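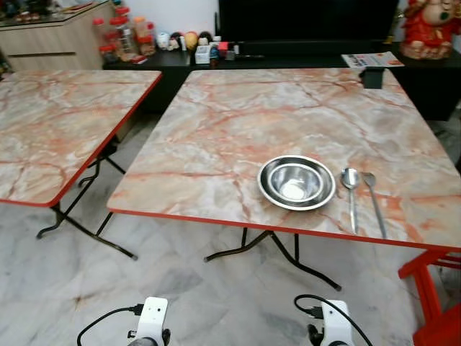

Minport's Second Round

The council race in Minport will be settled by a runoff between Neusa Barros and Washington Andrade. Barros led the first round with 2331 votes but fell short of the majority required by the town charter. Her platform centers on property taxes. Andrade has spent most of his appearances on the harbor lease, which expires next July.

Edileuza Fontes, eliminated in the first round, has declined to endorse either candidate. Her supporters remain divided over the lease.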